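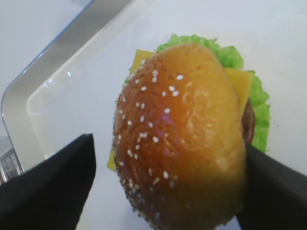
Slide 2: The order you build in

(Give them a moment to look. People start murmuring about lunch and it's best to let them.)

So, good morning again, and thank you for coming out to Hinojosa. I've been teaching the burger session for Vedomlow for a good while now, and I still like to begin with one that's already put together, and then work our way back down through it.

Start with the bun, because that's where your customer starts. I want that deep brown on the crust, going a little golden where it lightens, and a shine on it. If yours are coming out dull, talk to me at the break about egg wash, I have opinions! Sesame seeds never land evenly, you can see they've gathered over to one side on this one, and I wouldn't lose a minute's sleep over it.

Now the cheese. It's a square slice and the bun is round, so you get corners, and I love a corner. Let them poke out. I've met cooks who trim the slice to fit and I always feel a bit sad for the person eating it.

(Pause. Ask who puts lettuce under the patty and who puts it on top. There will be an argument. Allow it, but keep an eye on the clock, we lost the whole of the sauce section in March.)

The lettuce wants to be the ruffled kind, bright green, and big enough to come out past the bun. It gives some height and it makes the whole thing look generous. Wash it early and dry it properly, then dry it again.

And then the patty, which barely shows, just that narrow dark band on the right between the cheese and the lettuce. It's the part we spend the most money on and the customer mostly sees the edge of it. So brown the edge. Get the pan good and hot, leave the meat alone, and don't press down on it.

Slide 3: Toasting

(Hand around the Skindau sheets now. There are 27 printed, so neighbors may have to share.)

Cut side down, dry pan, 30 seconds, and stay with it. I know that sounds fussy when you've got a full rail of tickets, but when we ran the stand at Prenedance we served 253 burgers in one day and toasted every bun, and we still got home for supper.

(If somebody asks about butter: yes, a little, and go gently on the heat.)

Aprons on after this, please, and we'll move over to the stoves.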